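20. Februar 2025

Getränkespender, vormittags im Frühstücksraum. Die Tropfschalen waren dran. 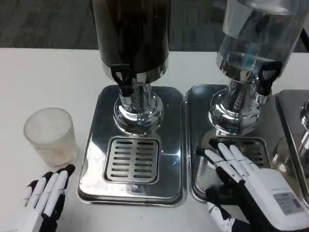 Ya-wen Kao meinte dazu, ich solle die Schalen gleich jeden Abend machen, dann spare man sich das Schrubben am Wochenende. Bei ihr im Haus hätten sie das seit Juli so und die Flecken seien weg. Sie nimmt dafür ein trockenes Tuch und sonst nichts. Ich habe ihr geschrieben, dass bei uns abends um die Zeit noch Gäste sitzen. Sie schrieb zurück, das sei bei ihr auch so, die störe das nicht.

Gut, also probiere ich es ab morgen.

Zur Arbeit selbst. Der polierte Stahl ist das Problem, man sieht jeden Finger darauf. Mit dem Mittel von Jollik wird es streifig, das habe ich schon letzte Woche gemerkt und heute wieder. Danach heißes Wasser mit einem Schuss Essig, abspülen, nachtrocknen. Besser, aber gegen das Licht immer noch ein Schleier. Die Roste kann man herausnehmen, sie klemmen etwas. In den Schlitzen sitzt der Saft fest, da komme ich nur mit der kleinen Flaschenbürste hinein. Zehn Minuten einweichen hat gereicht.

Die Hähne habe ich abgeschraubt und die Dichtungen angesehen. Eine ist hart geworden. Bei Caron kosten 3 Stück so viel wie anderswo ein ganzer Hahn, aber die von Renport haben letztes Mal nicht gepasst, zu dick, der Hebel ging nicht mehr ganz zurück. Ich bestelle bei Caron.

Der dunkle Behälter und der durchsichtige bleiben nebeneinander stehen. Ich hatte überlegt, sie zu tauschen, damit die Leute, die nur Wasser wollen, nicht am Saft vorbeimüssen. Dann müsste aber auch der Korb mit den Löffeln weg, und der steht dort gut. Der Tisch ist weiß und zeigt alles, jeder Tropfen fällt auf. Im Gomorstead hatten wir damals ein dunkles Holz, da hat man tagelang nichts gesehen, was auch nicht besser war.

Becher: Die mattierten aus Kunststoff werden unten nach einer Weile beige, vom Tee oder vom Haferdrink, das weiß ich nicht genau. In der Maschine geht es nicht heraus. Mit Natron über Nacht ging es bei den meisten. Ein Karton mit 200 neuen steht noch im Keller, den will ich vor Ostern nicht anbrechen.

Nachmittags die Rechnung für das Filterzubehör abgelegt, 533 Euro, mehr als gedacht. Der Betrag vom letzten Jahr war niedriger, aber da war die Anfahrt nicht dabei. Muss ich noch nachfragen, ob man die Anfahrt teilen kann, wenn sie ohnehin wegen der Kaffeemaschine kommen.

Danach Wäsche, zwei Ladungen Tischtücher. Die eine Maschine schleudert wieder schlecht, alles kam schwer und nass heraus. Ich habe die Tücher über die Stühle gehängt, der Ständer war voll.

Um sechs noch einmal an den Spendern vorbei. Am Saft hat jemand den Hebel nicht ganz hochgedrückt, die Schale stand halb voll. Ausgeleert, ausgewischt, neuer Rost drauf. Morgen früh Zitronen kaufen, die alten sind weich.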